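Poltitz boundary ruling — will either side really keep to it?

Forum: World Affairs > Borders and Treaties

tomasine_k
Posted Feb 3, 2021

The arbitration panel has given its decision on the Poltitz strip and both governments say they accept it. For anyone who hasn't followed this, the strip is 19 kilometres of river bank and grazing land. The panel put the line on the old river channel, so the northern villages change hands and the southern ones stay as they are. The handover is meant to begin in March.

The foreign minister, Mirela Sampaio, said on the radio that her government "will carry out the award in full". The other side's envoy, Lensa Worku, used nearly the same words an hour later. I have read the summary but not the full text. Do people here think it will hold?

oldferryman
It will hold on paper. Accepting an award is easy on the day. Moving customs posts, police and schools is the hard part, and the summary gives that two paragraphs.

I worked near there for three years. People in the northern villages pay tax to one side and send their children to school on the other. A line on a map does not sort that out.

Grasavley_Reader
I disagree with oldferryman a bit. The award has an annex on residents' rights which the summary leaves out. Anyone living north of the channel can keep their present nationality and stay on their land. They have 200 days to register. It's on page 41 onwards if you have the full version.

The names in the award also differ from the ones in the news. What the papers call Cutside is listed as two separate settlements, Upper and Lower, and only Upper is transferred.

oldferryman
Fair enough, I hadn't seen the annex. But register where? The nearest office is in Grasavley and the road is bad until late spring. If the clock starts in March a lot of people will lose the first month.

pn_marsh
The figure of 2,000 people affected keeps being repeated and I can't find where it comes from. The award itself says 1,000 residents in the transferred area. Does the bigger number include the seasonal herders?

Grasavley_Reader
Yes, I think so. Cremilda Coutinho's piece in the weekly counts the herders and the families at Lower Cutside, who aren't being transferred at all. It's a good article otherwise, but that number is being copied without the explanation next to it.

tomasine_k
Thanks, both. I've put the points we seem to agree on into a list so that new readers don't have to go through the whole thread. Tell me if any of it is wrong.

1. The panel's decision is final. There is no appeal, though either side can ask for a clarification of the text.

The request has to be in writing and copied to the other government. It does not stop the handover while it is being looked at.

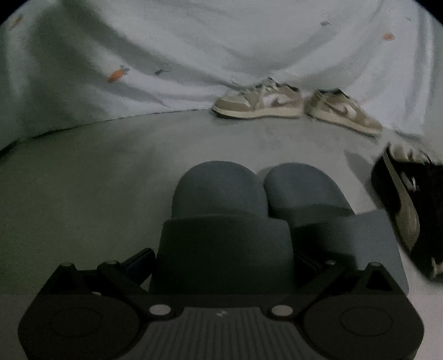

2. Residents keep their land and can keep their nationality, provided they register in time.

3. Grazing rights across the line carry on as before. The award says "customary use", which it does not define.

4. Troops leave first, then police, then civil staff. The joint commission sets the dates for each.

pn_marsh
Number 3 is the one that worries me. "Customary use" with no definition is how the Nic Aodha agreement fell apart. Each side had its own idea of what was customary and the herders were fined by both.

oldferryman
Agreed on 3. I'd also question 4. It says the commission sets the dates, but the commission has no members yet. One side has named Lensa Hailu as its lead and the other has named no one. You can't have a March start with half a commission.

harbour_lights
I think you're all too gloomy. Two governments that were shouting at each other last summer have both said yes to the same document. Compare that with most border cases, where the losing side spends ten years saying the court had no authority. Sampaio could have done that. It would have been popular at home.

oldferryman
She has an election coming and the south is where her votes are. She kept the south. I don't see much courage in it.

harbour_lights
She lost the north, including the only bridge. The opposition has been calling it a surrender since the morning.

Grasavley_Reader
The bridge is shared under the award, with joint upkeep. Paragraph 88. The opposition statement gets that wrong too.

Kelly Tavares
First post here, I normally only read. My mother's family is from Upper Cutside. They were told by the district office that forms would be available next week but not which forms, or whether one per household is enough. Does the annex say?

Grasavley_Reader
Hello Kelly. One form for each adult, and children are listed on a parent's form. They need proof of residence, and the annex accepts a tax receipt or a school record. I'd tell them to get copies made now, before the office is busy.

Kelly Tavares
Thank you. They have tax receipts going back years — I will pass that on tonight.

tomasine_k
I've added Kelly's question and the answer to number 2 in my notes and will update the list when the commission is complete. If anyone has a link to the full text with the maps, please post it. The copy I have stops before the annexes.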